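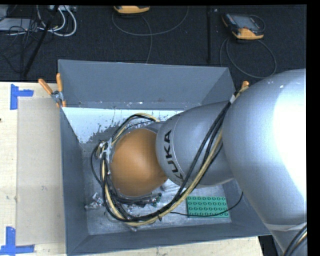

Damián Cuevas wants to know if the guy who played the ferryman in Drevach is the same actor from the old Murkau episodes, cause the credits only list a last name.

4 min read

Search this site Go

Full thing, since the title box cut me off: watched Drevach in August, ferryman is credited as just "Tuhumury". No first name. Same voice as the doctor in Murkau, I'd swear to it. But the doctor is listed under a diffrent name. Stage name? Two people? Also did he do any theater before TV, somebody told me he did.

marrowfat_90
Same guy. Changed his billing after Murkau ended, family name only from then on. Theater yes, small company called Duravix, toured with them before any screen work. Think he did 10 plays there, mostly small parts. Program scans are on the fan board if you dig.

lils
no idea but the doctor was the best part of that show

Petra H.
Edited 2018-09-06
Mostly agree w/ the first reply, except the order. Duravix was after the first season of Murkau, not before. He talks about it in the DVD commentary, went back on stage between seasons in a 700 seat house and hated teh parking. The ferryman was offered to somebody else first. Don't remember who. Check the commentary on disc two, near the end.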